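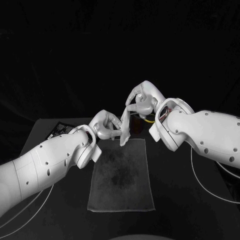

Tülin Baysal wrote to the Prendberg library board in August that she had stopped borrowing books altogether after a fine of $140 made her ashamed to walk past the front desk. She had kept a set of picture books through a long illness in the family. When she tried to return them, she was told that her card would stay blocked until the full sum was paid.

Her letter deserved a better answer than it received. The board replied that fines encourage responsible borrowing and that the rules apply equally to all cardholders. The second claim is correct on paper. A household with money pays the fine and forgets it. A household without money stays home, and its children stay home too.

The board's own annual report lists 3,000 blocked cards. It doesn't say how many belong to minors, and it should. The report also leaves out the staff hours spent on notices, payment plans and disputes at the desk. Until those hours are set against the money collected, no one can state with confidence that fines bring in more than they cost.

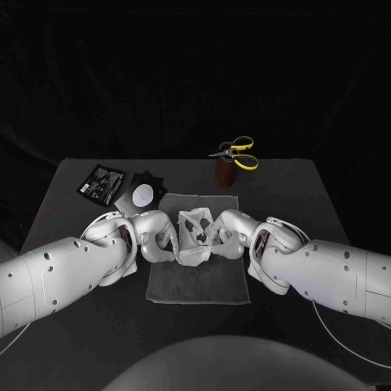 Supporters of the present system raise a fair concern about popular titles. Readers who wait weeks for a new novel have a right to expect its return. The town of Altıntaş met that concern with a plain rule: an item that is 7 days late stops further borrowing, and the card works again as soon as the item comes back. A lost book is billed at its purchase price, with no added charge. The Prendberg branches could adopt the same rule without new software.

Chih-ming Lam argued at the last public meeting that ending fines would be unfair to those who have already paid them. The objection has some force, but it would prevent the repeal of almost any charge. The board could credit payments made in the past 2 years toward printing and room rental, if it believes that some recognition is owed.

The proposal now before the board would end fines on children's materials only. This is too narrow. Parents' cards would remain blocked, and it is usually the parent who decides whether the family visits the library at all. The board should extend the measure to every cardholder, clear the existing balances, and publish the number of returning borrowers after the first full year.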